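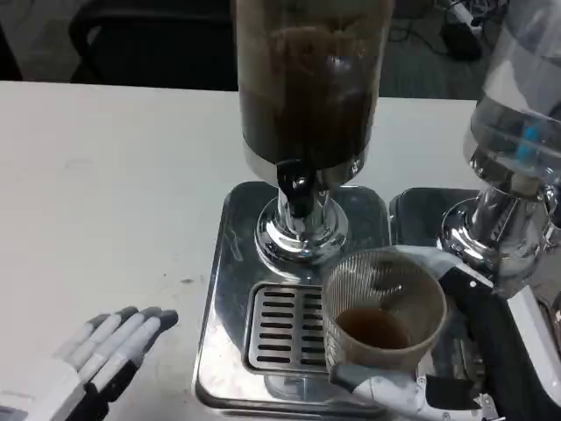 Lilian Mfaume

Ground coffee goes stale in the hopper, how much should I fill?

Dear all, I hope this is the correct place for my problem. Since May I am responsible for the coffee corner in our office in Skutanham. We are 34 people, but many of them drink only tea, and in the afternoon almost everybody is out with customers.

My predecessor had the habit to fill the hopper to the top with ground coffee every Monday-type morning, I mean at the start of each week, and then not to touch it until it was nearly empty. I have continued in the same way. In the first days the coffee is good. After that it becomes flat, and towards the end it tastes a little like cardboard. My colleagues are polite but I see that they leave half of the cup.

We buy the coffee already ground, from a small roaster called Plodenon, in bags of 900 grams. I am satisfied with them and I do not want to change the supplier. The date on the bag is always fresh. When I open a new bag the smell is wonderful, so I think the fault is with me and not with the coffee.

My questions are these. How long can ground coffee stay in a transparent hopper before it loses the taste? Is the light a problem or only the air? And where should I keep the opened bag? At present it stands in the cupboard above the kettle, closed with a clothes peg. One colleague tells me to put it in the fridge, another one says never in the fridge.

I have already washed the hopper once, with warm water and a little washing-up liquid, and I dried it with a kitchen towel. It did not help very much.

Thank you in advance for your patience with my English.

Posted 18 June 2021
758 views

Musyoka Mollel

Hello Lilian. I had a small café with my brother for some years (it was called simply Mollel, we were not very creative), so I can tell you what we did there.

Ground coffee is much more delicate than beans. Whole beans in a hopper will forgive you for a few days. Ground coffee begins to lose its smell within the first hour, and after one day in a container that is opened often you can taste the difference if you compare with a fresh bag. Most office people will not notice on the second day. By the fourth day they will, as you have seen.

So my advice is to put in each morning only what you expect to use before evening. For one normal cup of filter coffee I calculate about 10 grams. Write down for one week how many cups you make, and you will have your quantity. If you run out at three o'clock, you add a little more, it takes one minute.

Light does some harm, but the air and the warmth are worse. If your corner has a window with sun on it, move everything to the other side. A hopper standing near a kettle or a radiator is also not good.

For the bag: your colleague who says never in the fridge is right in my opinion. Each time you take the bag out, water from the room air settles on the cold coffee, and it also takes the smell of other people's lunch. Move it away from the kettle too, the steam goes up directly into that cupboard. Press the air out, fold the top down tightly, and put the whole bag into a tin with a good lid. We used biscuit tins.

The freezer is a different matter. If you divide a new bag into small portions, well closed, you can freeze those which you will not need this week. Take one portion out in the evening and do not open it until it has reached room temperature. Do not freeze the same portion again.

About the washing. Coffee leaves an oil on plastic, and this oil becomes rancid. When the old oil stays on the wall, it spoils the new coffee too. Wash it each time it is empty, not only once, and leave it open overnight to dry. A towel always leaves some damp in the corners. Before you refill, put your nose inside. If it smells of old nuts, wash again.

Unasik

we have same problem in my work. solution was smaller bags, ask your roaster if they sell 250 g, costs a bit more but you throw away less. Also clean the coffee pot!! many times people blame the coffee and it is the pot

Lilian Mfaume

Thank you both very much. I have bought a tin with a rubber seal and from tomorrow I will fill only for one day. I looked in the pot also and it was quite brown inside, I am ashamed to say. Musyoka, may I ask how long a frozen portion remains good?

Musyoka Mollel

We never kept them longer than 2 months. Write the date on each one with a marker, otherwise the old ones stay at the bottom.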